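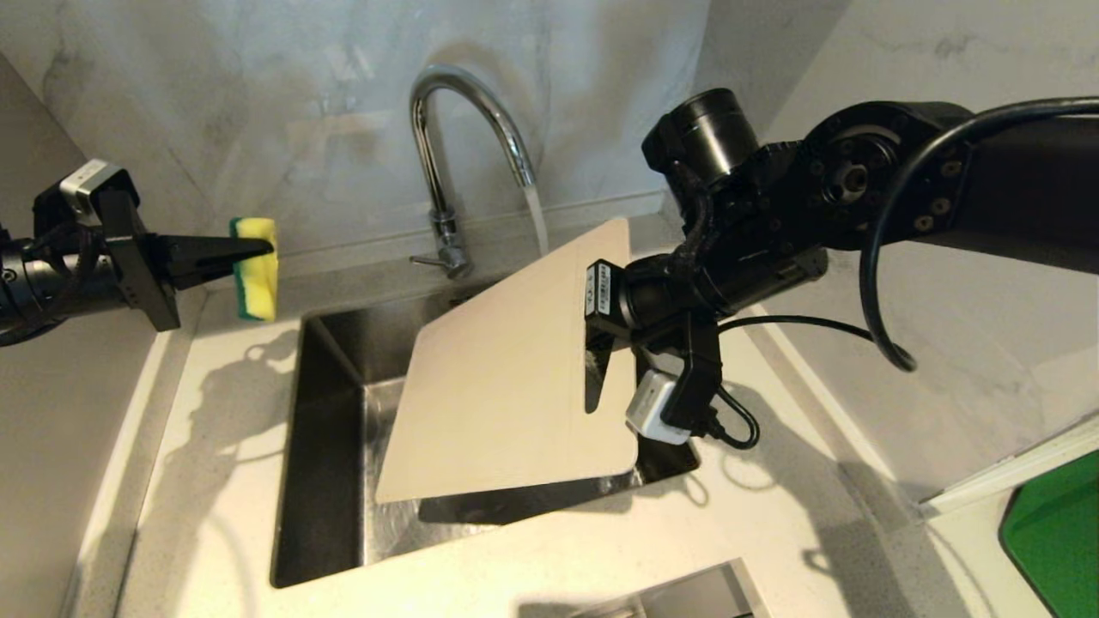 Unit 4: The First Year of a Settled Ministry

Welcome back! We spent the last unit on search and candidating, and now we get to my favorite part of the course, what happens once the boxes are unpacked and the congregation has a new minister for real.

Our main reading is the Hajdu parish study (packet, first half). It follows 23 congregations through the year after a new minister arrived. Please look hard at the chapter on Vistamari, a congregation whose membership book listed 1,356 names while some 925 people had any contact with the church in a given year. Which number does a new minister serve? I love this question, and I hope you'll argue about it.

Terms to know

Start-up meeting: a facilitated day, usually in the fall, when minister and lay leaders say out loud what they expect of each other.
Letter of agreement: the written terms of the call, covering pay, time off, study leave and housing.
Covenant: the promises a congregation and minister make about how they will treat one another. Read the Flevora covenant aloud if you can. It was written to be spoken, and it sounds wonderful!
Installation: the service that formally begins the ministry, often held months after the first Sunday sermon.

Listening before changing

The Stallent church gives us a great case. Its new minister moved the joys and sorrows portion of the service in her second month, and attendance at coffee hour became very quiet indeed. She had good reasons (the service was running long), but she hadn't yet heard how that ritual began, after a flood, when members needed a place to say who was missing. The repair took until June, and the packet includes both newsletter columns she wrote along the way.

For next class

Bring one page on a custom in a congregation you know. Whom would you ask about its history, and what would you want to hear before touching it?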